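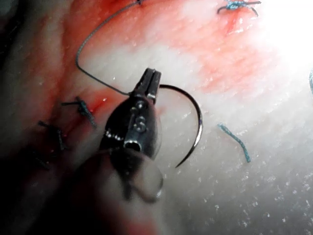
*Curved needle held in the jaws of a robotic needle driver.*

# Unit 4: Fasting, Illness, and the Duty to Preserve Life

Grimano School of Religious Studies — Course Handout, November 2024

**Purpose of this unit**

The previous unit considered how a fast is defined in religious law: who is obligated, when the obligation begins, and which acts break it. This unit turns to exemption. Students should come to class able to explain how Jewish and Muslim sources treat a person whose health would be harmed by fasting.

**Background**

In rabbinic law, the principle known as *pikuach nefesh* holds that the preservation of life overrides nearly every other commandment. The Mishnah, in tractate Yoma, applies it directly to the Day of Atonement: a sick person is fed on the advice of experts, and where no experts are present, on the person's own word. Later authorities discuss eating and drinking in small, spaced amounts, a practice intended for those who are ill but able to take food gradually.

The Qur'an (2:184–185) permits those who are sick or traveling during Ramadan to fast on other days. Jurists differ on what degree of illness is required and on when feeding the poor may take the place of making up the missed days.

**Terms to know**

- *Pikuach nefesh*: preservation of life
- *Shiurim*: measured quantities, here of food or drink
- *Fidya*: a payment or provision of food for fasts that cannot be made up
- *Qada*: the making up of a missed fast

**Required reading**

1. Mishnah Yoma, chapter 8, in translation.
2. Qur'an 2:183–187, with the commentary supplied in the Truvik reader, beginning on page 52.
3. The Dağdelen lecture, "Exemption and Regret," printed text only.

**Points for discussion**

Many believers who are exempt report a sense of loss at not fasting. Consider whether the sources treat eating in such a case as a concession or as an obligation in its own right. Note also who is trusted to judge the danger — the physician, the religious authority, or the patient.

**Written response**

Submit a response of no more than 400 words comparing one Jewish and one Muslim source. Cite both by chapter and verse or section. Responses are left in the tray outside the Skurnargate reading room before class.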